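Section 4: Setting Up the Fruit Bowl Station

You now own a Brarkwood tabletop and a bowl. Many households reach this point and simply put the fruit in the bowl, which is their business. The rest of this section is for people who bought the manual.

Before you begin

Clear the tabletop. Mail counts as clutter. So do keys, and so does the decorative gourd.

Wipe the white surface with a damp cloth and dry it with a different one. Do not use scouring powder. The finish will forgive coffee but it holds a grudge about grit.

CAUTION: Do not lean on the tabletop to see if it holds. It is rated for fruit.

Placing the bowl

1. Push the table toward the wall until the far edge is as close as you like it. Check for a gap by rolling a grape at it. If you lose the grape, there is a gap.

2. Set the bowl near the center, right side up. We used to leave out the second half of this step. The support line at Stosedthorpe asked us to put it back.

3. Leave the bowl empty for now. Lay one banana to the left of it, on the bare white, with plenty of room between the two.

4. Stand back and look. If the bowl bothers you, move it. If it still bothers you after 4 moves, the problem is the wall color, and that is covered in Section 22. 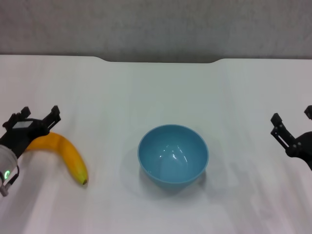
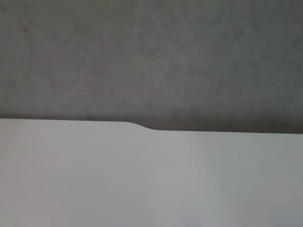 Vasco Nogueira wrote to us after the last edition to say that step 3 is nonsense, that a banana left out on the table gets bruised on one side, and that he has always put his straight in the bowl with the curve facing up. He also wanted it known that he had found the grape.

We have considered his point and added a step.

5. Once you are happy with the position, put the banana in the bowl, curve up. Add other fruit around it. Heavy fruit goes in first, so take the banana out again if you have apples.

NOTE: Owners of the Mandagi tabletop should skip step 1. Theirs is bolted down, or should be.

Everyday care

Wash the bowl by hand in warm soapy water. Let it dry before refilling, or the bottom orange will tell you about it in a week.

Lift the bowl to move it. Sliding it is quicker and leaves marks, and part no. 557 (surface polish, small) is sold separately for people who slide.

Remove any banana that has gone completely brown. Banana bread is outside the scope of this manual, but see page 91.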